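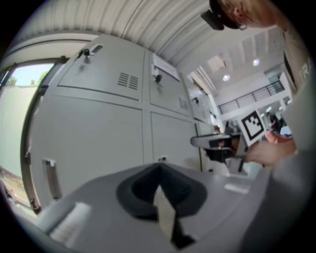
Metallschränke in der Halle: Schlösser, Schilder, Lüftung

Forum Werkstatt und Lager > Einrichtung > Schränke und Spinde

Holzwurm_Ole
Guten Tag zusammen, ich schreibe zum ersten Mal in diesem Forum und bitte um Nachsicht für mein Deutsch. Wir haben mit der neuen Halle auch eine Reihe hellgrauer Metallschränke übernommen. Die Türen sind verschieden breit, oben und unten getrennt, und die oberen haben schwarze Schlösser. Ich möchte darin Papier, Stoffmuster und ein paar Handgeräte lagern. Meine Fragen sind:
1. Kann man solche Schlösser einzeln tauschen, oder muss ich immer die ganze Tür nehmen?
2. Reichen die kleinen Lüftungsschlitze, wenn die Schränke nahe am Fenster stehen?
3. Wie beschriftet man so etwas vernünftig? An einer Tür gibt es einen kleinen Schildhalter, an einer anderen klebt ein weißes Blatt, ziemlich schief.
Für jede Antwort danke ich im Voraus.

semmel535
Hallo und willkommen. Zu 1: Schlösser kann man fast immer einzeln tauschen. Tür auf, innen die Mutter lösen, Zylinder nach vorne rausziehen. Miss vorher den Durchmesser der Bohrung und die Länge vom Riegel. Hast du überhaupt alle Schlüssel bekommen?

Holzwurm_Ole
Danke für die schnelle Antwort. Ich habe einen Ring mit 13 Schlüsseln bekommen, und davon passen nicht alle. Frau Yvonne Sowerby, die Vormieterin, hat mir gesagt, dass ein paar zu Schränken gehören, die sie schon verkauft hat.

Kleinteil
Dann würde ich erst mal gar nichts tauschen. Jeden Schlüssel probieren, Anhänger dran, fertig. Neue Zylinder kosten Geld, und die billigen wackeln nach einem Jahr.

semmel535
Sehe ich anders. Wenn man nicht weiß, wer noch Schlüssel hat, gehören neue Zylinder rein. Bei Handgeräten sowieso. Ich habe damals die von Dalen genommen, gleichschließend, ein Schlüssel für alle. Da wackelt nichts.

Kleinteil
Gleichschließend heißt aber auch: einer verliert den Schlüssel und alles ist offen. Muss jeder selber wissen.

MarthaLager
Zu den Lüftungsschlitzen: für Papier ist mir das am Fenster zu unsicher. Tagsüber scheint die Sonne auf das Blech, nachts kühlt es ab, und dann hast du im Januar Kondenswasser hinten an der Wand. Bei uns waren einmal die ganzen Lieferscheine wellig. Papier in den Schrank, der am weitesten vom Fenster weg ist, und ein paar Zentimeter Abstand zur Wand lassen.

Holzwurm_Ole
Das ist ein guter Hinweis, daran habe ich nicht gedacht. Die Schlitze sind in zwei Spalten nebeneinander, und an der schmaleren Tür ist das Feld noch kleiner. Darf ich vielleicht zusätzliche Löcher bohren?

MarthaLager
Dürfen schon, aber dann musst du die Kanten lackieren, sonst rostet es. Ich würde erst ein Hygrometer hineinlegen und einen Monat warten.

Holzwurm_Ole
Ich werde das so machen. Und die Beschriftung?

Kleinteil
Blatt abnehmen, Klebereste mit Speiseöl einweichen. Danach Magnetschilder. Ich habe welche von Eminar, die halten auf Blech sehr gut und man kann sie versetzen.

semmel535
Magnetschilder wandern. Spätestens nach zwei Wochen hängt das Schild »Schrauben« an der Tür mit den Putzlappen. In den Schildhalter gehört ein Stück Karton, und für die anderen Türen kauft man die gleichen Halter zum Aufkleben nach.

Holzwurm_Ole
Vielen Dank an alle. Ich habe jetzt so entschieden: Schlüssel probieren und Anhänger daran, nur bei den Schränken mit den Geräten neue Zylinder. Für die Schilder nehme ich Karton – die Magnete probiere ich später vielleicht an den unteren Türen. Eine Frage habe ich noch: Weiß jemand, mit welcher Farbe man kleine Kratzer auf hellgrauem Blech ausbessert?

MarthaLager
Lackstift aus dem Baumarkt, aber den Farbton vorher innen an der Tür testen. Hellgrau ist leider nicht gleich hellgrau.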